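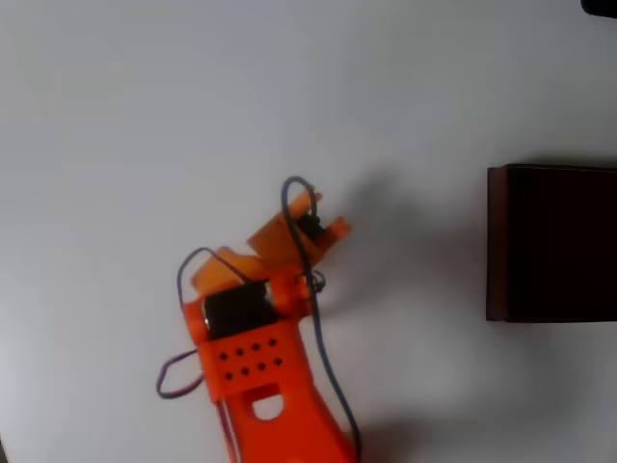
Why do some colours jump at us and others stay quiet? It is a question that children ask me often when I visit schools with my paint boxes. The answer begins with light. Light comes from the sun or from a lamp, it falls on a thing, and a part of it goes back to our eyes. Put a bright orange thing on a plain white surface and your eye goes to the orange at once. A dark brown box on the same white is also easy to find, but it feels calmer. It sends back much less light.

What is inside white light?

White light looks as if it has no colour, but it is a mixture of all the colours of the rainbow. When sunlight goes through drops of rain, the drops bend it and the colours come apart. Red bends the least and violet bends the most, so they always stand in the same order.

An orange fruit takes in most of the blue light and keeps it. The red, the yellow and the orange light come back to you. White paper sends back nearly everything. Black cloth keeps nearly everything, and this is why a black T-shirt becomes so warm in August.

Is brown in the rainbow?

No! You can look as long as you want and you will not find it. Brown is really a dark orange. If you have orange paint, add a very small drop of black and stir. Add one more drop. After some time you will have brown, and you can't say exactly when the orange stopped.

My neighbour Neelam Solanki teaches at the primary school in Tiltton, and her class made a long strip of paper with this paint, from the brightest orange to the darkest brown. It hangs now in the corridor and it is 218 centimetres long. The children wrote a name under every colour. My favourites are "tiger", "old teapot" and "mud after football".

How does the eye do it?

At the back of each eye you have very small parts called cones. Most people have three kinds. One kind answers best to long waves of light, one to middle waves and one to short waves. Your brain compares the three answers and makes from them a colour. In weak light the cones do not work well - other parts, called rods, take over, and they can't tell colours apart. Go to your wardrobe in the evening with the lamp off and try to choose a red sock. It will look grey.

Try it at home

Cut small squares from coloured paper, all of the same size. Lay an orange one on white paper, then on black, then on blue. Does it look the same each time? Ask somebody in your family too, and write down what they say before you tell them your own answer.

Dezső Antal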